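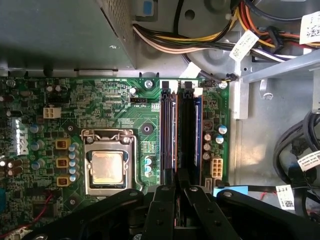

A green Dell motherboard in its case, with the processor in its socket.

Search this site Enter keywords Go

Todon completes purchase of Harahap's peptide manufacturing business

Well, we did it. As of this morning Todon owns the peptide manufacturing business of Harahap, and I get to write the announcement myself, which our communications people may come to regret.

The short version: we've bought the Virkberg plant, the equipment in it, the supply contracts that go with it, and we've brought over the 114 people who make it run. Harahap keeps its animal health products and its name. We're not sharing the price, and neither are they.

Now the longer version. Todon has been developing injectable peptide drugs for years without a factory of our own. We've done our chemistry in-house and then gone shopping for someone to make the stuff, usually getting in line behind much bigger customers. Our lead program, a once-monthly treatment for a rare bone disorder, lost most of a year that way. I remember getting that phone call and I'd rather not get another one like it!

Harahap has made the active ingredient for that program since its first human study. When they told us they were thinking of selling the peptide side, I asked for a meeting before I'd even talked to our finance team (they've forgiven me, mostly). We had worked with the Virkberg crew through two scale-ups and one very long inspection, and I already knew how they handled a bad day.

The site can currently turn out material for early and mid-stage trials. We're adding a second purification suite, with construction starting in October, and once it's qualified we expect to make commercial batches there too. We'll also hire 20 more people, mainly in quality control and process engineering. Those jobs will go up on our careers page as they're approved.

If you're an existing customer of the plant, please don't worry. Your contracts carry over as written, your contacts stay the same, and your slots on the schedule are still yours. That includes Zerkar, whose antibiotic project is the biggest outside job at Virkberg right now and will stay there through the end of its current agreement. We want outside work. It keeps the plant busy between our own campaigns, and the team likes the variety.

For patients and doctors following our bone disorder study, nothing changes in how it's being run. We've enrolled 191 people so far and enrollment is still open. Doses already at the clinics will be used as planned, and later supplies will come from the same production line as before — it just has our name on the paperwork now.

With the purchase, Todon has nearly 300 employees in all. Our head office and research labs are staying where they are, and Virkberg will keep its own site management.

I'll be at the plant for the first couple of weeks, mostly listening and getting lost in the hallways. If you're one of our new colleagues and you see me headed the wrong way, please say something.

Media and investor questions can go to the Todon press office. Plant customers should call their usual project manager.

Posted in: Company News, Manufacturing, Mergers & Acquisitions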